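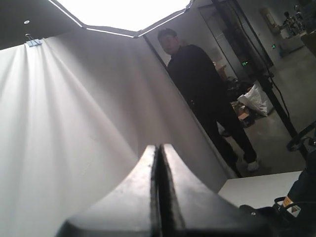 Cornton Shared Workshop
Arm cell checklist, round 2
Checked by: Mitra Heydari and Radosław Tomaszewski
Date: Jun 20, 2020
Build owner: Herman Mandagi

Marks used: OK, FIX (can run, repair before next round), STOP (no power until cleared), N/A.

Items left over from the May round are marked with an M.

1. MECHANICAL

1.1 Base bolts tight, paint marks lined up: OK
1.2 Wrist flange screws: OK
Four new screws fitted, thread locker used on all of them. Herman has the old ones in a jar if anyone wants to see the thread wear.
1.3 Finger pads: FIX
The inner edges look rough and worn where the two fingers press together. They still close along a straight seam. Order a pair from Linulach before the next long session. Do not sand them flat, we tried that on the last set and they came out uneven.
1.4 Wrist camera mount: OK
Wiggled by hand, no play. Cable has slack at full wrist turn both ways.
1.5 Joint 3 noise (M): OK
Was a dry cable guide. Cleaned. If it comes back, write down the joint angle.

2. ELECTRICAL

2.1 Main supply label readable: OK
2.2 Emergency stop, bench side: OK
Pressed during a slow move. Arm held position, no drop.
2.3 Emergency stop, door side (M): STOP, then OK
Button did not latch on the first press. Ngozi Amadi swapped the contact block and we pressed it ten times after that. Cleared same afternoon.
2.4 Power supply fan: OK
2.5 Hanging cables: FIX
The black cable by the stand pole loops down too low. Clip it to the pole at shoulder height and again near the top. Tape is not a clip.
2.6 Controller box lid, all screws present: FIX
One missing. Any M4 will do.

3. FLOOR AND WALKWAYS

3.1 Floor clear behind the operator: FIX
White plastic bag, a small cardboard box and a heap of bags and other stuff along the wall. All of it goes on the member shelves. The operator needs to be able to step straight back without looking.
3.2 Tripod and stand feet: FIX
Tripod leg is out across the concrete. Turn it so it points at the wall, or put bright tape on it.
3.3 Stand pole collar locked: OK
3.4 Doorway open, sign visible from the bench: OK
3.5 Table top clear of personal bags: FIX
Black bag at the corner of the white table. Same comment as May. Hooks are by the sink.

4. BACKDROP AND LIGHTS

4.1 Cloth held securely: FIX
The binder clip at the gather is a small one. It needs a second clip next to it, and a safety line if we can find something to tie to.
4.2 Cloth clear of the gripper through the whole path: STOP for programmed moves
Cloth curves in toward the arm and in the current position it gets too near the fingers. Jogging by hand at low speed is allowed. Pull the bottom back and weight it, then run the path with the power limit on and Radosław watching.
4.3 Overhead panel, fixings: OK
4.4 Glare in wrist camera: FIX
Panel is blown out whenever the wrist points up. Not a safety fault, but the part finder loses its target and then the arm sits there waiting, which tempts people to reach in. Cempaka Wijaya will try a shorter exposure.

5. SOFTWARE LIMITS

5.1 Speed cap: OK
Set to 200 mm per second with a person in the cell. Please leave it there.
5.2 Reach limit matches tape on floor: FIX
Limit is 938 mm, tape was laid for the old gripper. Re-tape.
5.3 Grip timeout: OK
5.4 Log of faults since last round: 49 entries
Nearly all are the camera timeout in 4.4. Two were joint overloads, both while Herman was lifting the Skernik test block. Stay with the smaller Yeoh block until we have weighed the other one with the gripper on.
5.5 Run counter: 402

6. PEOPLE

6.1 Operator briefed on both stops: OK
6.2 Closed shoes, no loose sleeves: OK
6.3 Second person present for powered work: OK
Herman asked if a phone call counts as a second person. It does not.

RESULT

Hand jogging allowed. Programmed moves stay off until 4.2 is cleared and initialed by Mitra or Radosław. Walkway items (3.1, 3.2, 3.5) to be done before anyone powers up again.

Parts to order: finger pads, one pair. Cable clips, one bag. Large binder clips. Floor tape, yellow.

4.2 cleared by: ____________
Walkway cleared by: ____________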